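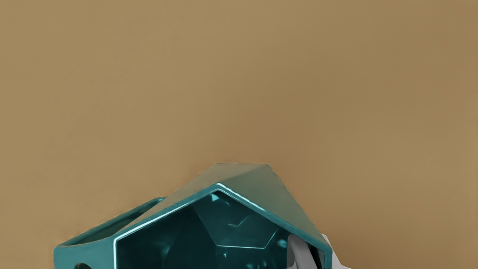 1/ Matching an existing tan is the job most people assume is easy and most paint counters get wrong. Reds and blues go wrong in a way you notice in the store. Tans go wrong at home, after the second coat. Look at how much the brown behind this teal container moves: yellowish khaki on the left, deeper brown to the upper right, a slightly redder patch close to the container. Now pick the spot you would hand to the counter as "the color." I spent most of January on that question in a hallway, so this is a thread on it.

2/ The hallway is on the ground floor of a building called Hidholm. It was last painted in a Grimum color, number 127, no name on the label, eggshell finish. The can was in the meter closet with a rusted lid and a thumb of dried skin inside. The label was readable. Everyone was pleased about that.

3/ A label tells you what was in the can on the day it was tinted. It does not tell you what is on the wall. The base may have been reformulated, the colorants may have been swapped for low-VOC versions, and the wall has had years of daylight and hand grease. We ordered a quart of 127 anyway, to have a baseline.

4/ Baseline result: new 127 on the old wall read lighter and greener. Visible from the front door. Printed LRV on the current fan deck is 49. The old wall measured lower than that in every spot, lowest near the stair.

5/ For anyone new to it: LRV is light reflectance value, 0 for a theoretical black and 100 for a theoretical white. It tells you how much light comes back. It says nothing about hue. A pink, a green, and a tan can share an LRV. People compare LRVs and conclude that colors match. Please don't.

6/ Next step was a chip. Cut a piece of the painted surface down to the paper face of the drywall, a bit larger than the aperture on the store's instrument. Cut it from a place that will be covered or patched later. Ours came from behind the old notice board.

7/ Mistake no. 1, and it was mine. Behind the notice board the paint had been shaded from daylight for years. It was a good clean chip of a color that existed nowhere else in the hall. The match to the chip was excellent. The match to the hall was bad.

8/ Second chip came from beside the fuse panel, open wall, wiped down with a damp cloth and mild detergent, then left to dry overnight. Clean the chip before reading it. Instruments read dirt very accurately.

9/
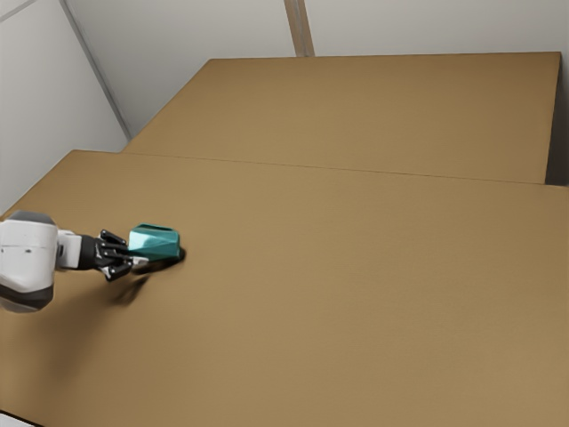
*Teal against tan-brown again, with a good deal of white at the left.*

10/ A note on neighbors. Your eye judges a tan relative to whatever is next to it. Put a saturated blue-green beside it and the tan shifts toward the opposite side, so it looks warmer and redder than it measures. Put white next to it and it looks darker. The effect is called simultaneous contrast, and painters' tape is a very efficient way of producing it. Blue tape around a test patch will make you reject a good match.

11/ So mask with gray or plain kraft paper when you judge. I use a gray card with two windows cut in it, one over the old paint and one over the new. It looks fussy and takes a minute.

12/ On to lamps. The hall had warm fixtures marked 3,000 K. The paint counter had cool overhead tubes. The front door lets in north daylight until mid-afternoon. That is three light sources, and the paint had to hold up under all of them.

13/ Two paints can match under one source and split under another. That is metamerism. It happens when the two mixes reach the same visual result by different spectral routes, usually because the colorants differ. Tans are prone to it: you can build one from yellow oxide, red oxide, and black, or from raw umber and a little white, or from several other combinations.

14/ The store software gives you a formula and normally a predicted color difference. Ask for the difference under more than one illuminant. Some counters can show daylight and incandescent side by side. If the first number is tiny and the second is not, ask for an alternate formula with different colorants.

15/ The shop in Wornora did this without complaint. Isla Rewi was on the counter. She ran the alternate, looked at it, and said the first formula had used an organic yellow where the old one almost certainly used oxide. Swapping it fixed most of the greenness we had seen under the hall lamps.

16/ Handheld readers. I own a Saber, the small one. It is repeatable, meaning it gives the same answer for the same spot. Repeatable and accurate are separate properties. Use it for comparing point A to point B on your own wall. Don't expect its nearest-color suggestion to get you a mixed paint that disappears.

17/ Also: take several readings per location and rotate the device between them. Roller texture has a direction. On a heavily stippled wall the readings will scatter, and the average is worth more than any single one.

18/ Sheen. This one ruins more touch-ups than hue does. "Eggshell" isn't a standardized finish. One maker's eggshell is another maker's low satin. A correct color at the wrong sheen looks lighter from one end of a hallway and darker from the other. If your patch flips as you walk past it, the problem is gloss, and more tinting won't help.

19/ Check sheen at a low angle, cheek near the wall, with a lamp at the far end. Do it before you buy gallons. I did it after, and then bought the other gallons.

20/ Dry-down. Most latex dries darker than it looks wet, some deep bases hardly move, and the only comparison that counts is dry against dry. A hair dryer on a dab will get you near the final color. It won't get you the final sheen. Leave a proper test board overnight.

21/ Test board method, for the record:
- primed hardboard, not raw paper
- 2 coats with the same roller nap you'll use on the wall
- no white border left around the edge
- board held upright against the wall, never flat on the floor
- checked in the morning, at noon, and after dark with the fixtures on

22/ The upright part matters. A board on the floor catches light from a different direction than the wall does. The same goes for any horizontal surface. A flat tan top and a vertical tan wall in the same paint will look like two products.

23/ Nesma Berrada, who manages the building, asked why we couldn't feather the new paint into the old and stop halfway down the hall. You can, if the gradient is already there and you are lucky. On an eggshell wall the lap shows at night. We agreed to break at the inside corners.

24/ Breaking at a corner is the most useful trick in this thread. Two planes meeting at an angle receive different light anyway, so the eye already expects a step there. A small mismatch hides in that step. The same mismatch in the middle of a wall is a stripe.

25/ Outside corners are less forgiving. Both planes are in view and the edge between them is crisp. Carry the new paint around to the next inside corner if there is one within reach.

26/ What we ended up with: the alternate oxide formula, tinted into the maker's current eggshell, on the two long walls, corner to corner. The short wall by the stair kept its old paint. Under the warm lamps I can't find the change. In daylight from the door I can, at the stair corner, when I look for it.

27/ Write the formula down. Not the color number: the actual colorant amounts off the printed label, plus base code, sheen, and can size. Photograph the label before the first drip gets on it. Ours is now taped inside the meter closet door, next to a dried swatch on card.

28/ Two questions from replies so far. Boxing: yes, pour all the cans of one color into a bucket and stir before you start, even when they were tinted in one visit. Phone apps: fine for choosing a color family, no use for a touch-up. The camera corrects white balance before you ever see the pixels.

29/ Someone also asked about ceilings. Different problem, mostly flat paint, much more forgiving on sheen and much less forgiving on roller laps. I have the stairwell ceiling scheduled next and will add readings to this thread when the boards are dry.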